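Flidwood Countertop Water Filter – Owner's Guide
Section 4: First Flush, Installation and Cartridge Changes

Prepared for Greenwood Kitchen Supply by Yvette Li. Revised May 7, 2026.

Before you start

The card in the box says the filter is ready in minutes. I have set up enough of these to doubt it. Give yourself an unhurried evening and read to the end of step 7 before you open the cartridge wrapper.

The unit fits a standard kitchen faucet with outside threads. The box also says it fits "all faucets." It does not fit pull-down sprayers, and the rubber adapter sold for them slips off under pressure. If you have a sprayer, return the unit while you still have the receipt.

CAUTION: Cold water only. Hot water can damage the cartridge, and the warranty does not cover it.

Choosing a spot

Put the filter housing on a flat, level surface within reach of the faucet. The supply hose is 30 inches long, and a hose pulled tight will work its way loose at the collar. Leave some slack. Keep the housing out of direct sun, where algae will grow in the clear sump no matter what the label says about resistant plastic.

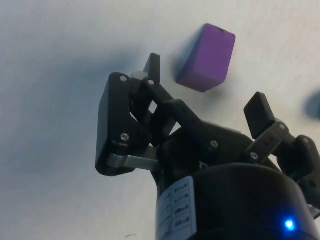
The suction feet are optional. They hold well on glass and glazed tile and poorly on anything with a grain or texture. If yours let go overnight, take them off and stand the housing on its flat base.

Installing the filter

1. Unscrew the aerator from the end of your faucet. Use a cloth between the pliers and the finish. Look inside for the old washer and remove it – two washers stacked together will leak.

2. Thread the diverter valve on by hand. Stop when it is snug. Plumber's tape is included, but try the joint without it first.

3. Push the supply hose onto the diverter until you feel it seat, then tug it. If it comes off in your hand, the end was not pushed in far enough.

4. Wash your hands, unwrap the cartridge and lower it into the sump with the arrow pointing up. Some Brakton replacement cartridges have no arrow. On those, the end with the blue gasket goes up.

5. Wet the large O-ring with plain water. Do not use petroleum jelly, whatever you may have read online. It swells the rubber.

6. Screw on the cap by hand. The plastic wrench is for taking the cap off, and using it to tighten is the usual cause of a cracked sump.

7. Turn on the cold water slowly, move the diverter to FILTER and let the water run for 10 minutes. The first water will be gray with carbon dust. Throw it out or give it to the garden.

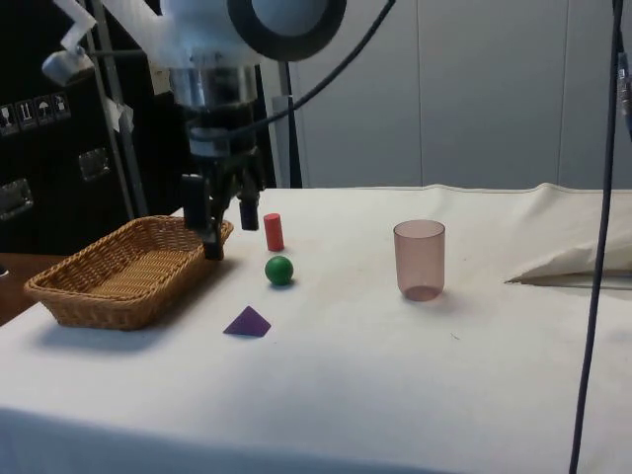

8. Turn off the faucet and dry the outside of the housing with a towel. Slide a paper napkin under the base and leave it there for an hour. A damp napkin shows a slow leak long before you would spot a puddle.

Note: Cloudy white water that clears from the bottom of the glass up is trapped air. It should fade after a few days of use. Water that stays cloudy is another matter, and you should stop drinking it.

Changing the cartridge

The indicator on the cap is a timer. It does not test your water, and it has no idea how much you have used. It turns red on schedule whether you filter one glass a day or fill a stockpot every night. Go by the flow instead. When a pitcher takes twice as long to fill as it did on the first day, change the cartridge.

Do not stretch a cartridge past six months, even a lightly used one. If you fit yours in January, it is finished by July.

Fladonitz cartridges are the same length and cost less. They do fit, but the end cap is thinner and I have seen it let water slip around the carbon. Check that the gasket sits flat all the way around before you close the cap.

Long absences

If the filter has sat unused for more than 2 days, run it for a full minute before drinking. After a month, replace the cartridge and wash the sump with dish soap and warm water – with the cartridge out, of course – then repeat steps 4 through 8.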